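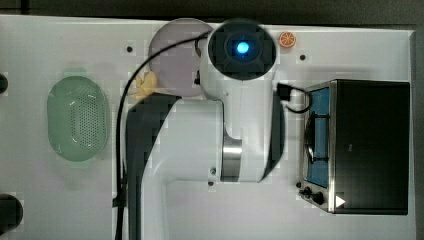
White table, turmeric stain, what works?
Home and Kitchen > Cleaning and Care
27 replies, 1410 views

pellow_j
Posts: 447

We bought a white Monata table second hand in February and it has been fine until last week, when someone put a curry tub down on it and left it overnight. There is now a yellow ring the size of a saucer. Washing-up liquid took the grease off but not the colour. I tried bicarb paste and that made it a bit paler, or I talked myself into thinking so.

The table cost £315 so I don't want to go at it with anything rough. The care leaflet went missing before we got it. Has anyone got turmeric out of a white top without taking the shine off?

greybarn

Sunlight. Put the table by a window for a few days with the ring facing the light. Turmeric fades on its own if you let it. We had the same thing on a chopping board and a windowsill and both were clear inside a week. Don't scrub it in the meantime.

Moth_and_Rust

I'd second the sun, but stop using the bicarb. It's a mild abrasive and on a gloss finish you will end up with a dull patch in the middle that catches every stain from then on. I did this to my mother's worktop and she still mentions it.

Tomato is a different matter and much easier. Ketchup, passata, tinned soup - wipe it with cold water first, then a drop of washing-up liquid on a soft cloth. Hot water is what people reach for and I've always found it leaves a pink mark. If it has dried on, lay a damp cloth over it for ten minutes and it lifts.

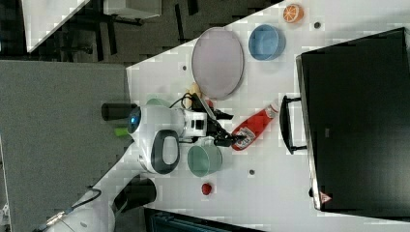
Re: White table, turmeric stain, what works?
S. Alipour

I can't agree about the bicarb. I've used it on white tops for years, mixed to a loose paste and left to sit, then lifted off with a damp sponge. The harm comes from rubbing. If you leave it alone and don't press, it won't mark anything.

What I would keep well away from is the Desis cream cleaner, the one in the tall bottle. It took the finish off a shelf of mine in one go. The spray is all right.

Setareh Alipour

Moth_and_Rust

People do rub, though. You tell someone to put paste on a stain and the first thing they do is rub it. I'd still leave it off a gloss top.

pellow_j

Thanks all. I can't easily move the table to the window as it's a two-person job and the hall is narrow, but I've opened the blind and turned it round so the ring gets the afternoon sun. I'll leave the bicarb for now.

A second question while I'm here. I was thinking of getting a clear cover for it. Ebrahimi in Conitz cut them to size while you wait, and they do a thick one and a thin one. The thin one is half the price 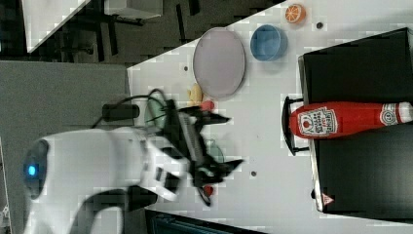

but I've read that it lifts at the corners and crumbs get underneath. The thick one is heavier and supposedly stays put. We eat at this table every day and the children draw on it, so it would get a lot of use.

greybarn

Get the thick one. We had the thin one and water got trapped under it. When we took it off there was a cloudy patch that took ages to go. Whichever you buy, lift it and dry underneath every couple of weeks.

tunnock77

Or don't bother with a cover. It's a table. Use placemats and wipe up spills when they happen. I never liked the feel of those things under my arms in summer.

pellow_j

Update, 17 August 2026. The ring is down to a faint edge on one side and you have to know where to look. It was only the sun, I haven't put anything else on it. Still undecided on the cover. If anyone knows whether Ebrahimi will round the corners off when they cut it, please let me know, as ours aren't square.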